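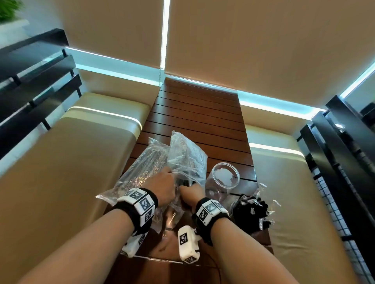 Recording with wrist-mounted markers at the slatted table, Troltiddale site.

Print this article
E-mail this article

Wrist Tracking Study Reports First Results on Bagged Objects

The Manipulation Group at the Nornar Institute has completed the first stage of its study on how people handle items packed in thin plastic. The work is led by Annick Lecomte and Heriberto Ospina and is carried out jointly with the Jindinstead laboratory. Its purpose is to determine whether recordings of ordinary hand movement, made outside the laboratory, are accurate enough to train a two-armed robot.

Clear bags are a known difficulty in this field. Film reflects light, changes shape at every touch and hides the edges of whatever it holds. A system that relies on finding the outline of an object will often find the outline of the bag. The group therefore chose to record the position of the wrists directly and to treat the view from the head as a second source of information.

Participants wear a black band on each wrist. White blocks on the bands carry square printed markers, which are located in the head camera view and used to compute the position and angle of each wrist. The blocks have several faces, so that at least one marker should remain readable as the arm turns. No gloves are worn, and participants are asked to work at their normal pace.

The first stage produced 431 recordings from 14 participants. Each recording covers a single task, such as reaching into a bag, taking hold of an item inside it or moving packaging out of the way. Participants received a one-page instruction sheet and were not shown a preferred method.
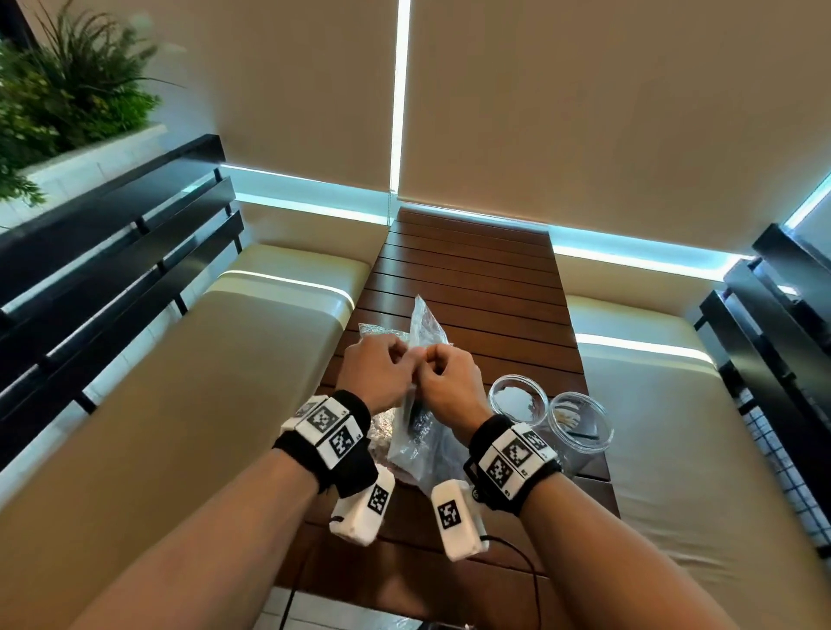
After review, 279 recordings were accepted for training. The remainder were set aside, most often on account of long periods in which neither wrist could be located. Fouzia Naqvi, who supervised the review, reports that losses were most frequent when the forearms crossed or when one hand passed beneath the other. Glare from the plastic had a smaller effect than the group had expected. Strips of bright lighting near the seating were left on for all sessions.

A policy trained on the accepted recordings was then tested on the two-armed system at Jindinstead. It opened the bag and secured the item in 232 of 279 trials, one trial being set up to match each accepted recording. The same policy trained without the wrist positions did noticeably worse, particularly where one hand must hold the edge of the bag while the other reaches inside. The group regards this as support for the method, but advises that the result applies only to small items on a flat surface. Liquids, sealed pouches and heavy bags were not tested.

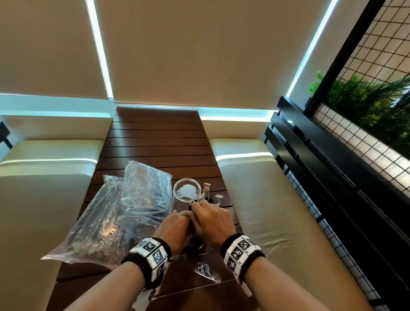
Next Steps

The second stage will begin in April. Wendelin Frei will direct the work on finger position, which the present bands do not measure. A revised marker layout is also in preparation and is intended to reduce the losses described above.

Staff wishing to consult the recordings should apply in writing to Huguette Besson at the Troltiddale office. Access is limited to members of the two partner laboratories until the full report has been issued.

Print this article
E-mail this article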